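How I Get Water Rings Off a Dark Side Table

My sister Carola Hollmann gave me her old side table in March, and I had rings on it inside a week. I've tried a bunch of fixes since then, so let me save you some evenings!
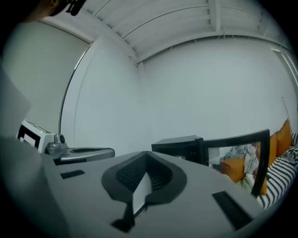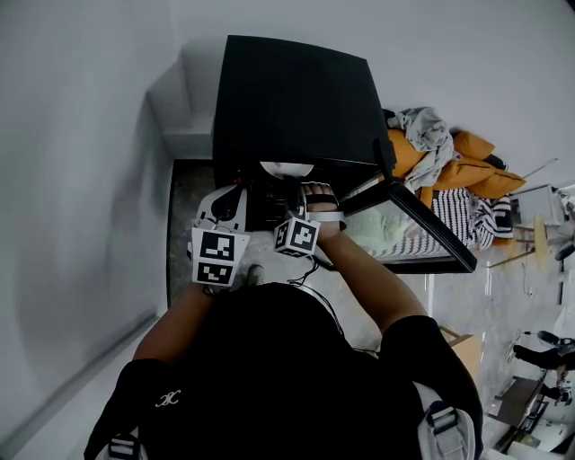 First, figure out what kind of ring you've got. White and cloudy means the moisture is sitting in the finish, and you can usually fix that at home. A dark ring has gone down into the wood itself -- different job, and I'd call someone.

For white rings, start gentle. Lay a clean cotton T-shirt over the mark (no prints, they melt!) and run a warm iron with the steam off across it for 4 seconds. Lift, peek, repeat. I give up after 15 passes, because by then I'm just cooking the varnish.

Still there? Rub in a blob of plain mayonnaise, go watch a show, and wipe it off before bed. Yes, it smells like a sandwich for a while.

If the spot looks shinier than the rest, go over the whole top with furniture wax, following the grain. I use a thin coat and buff it with an old sock. Let it sit overnight before you put anything back on it, especially a mug.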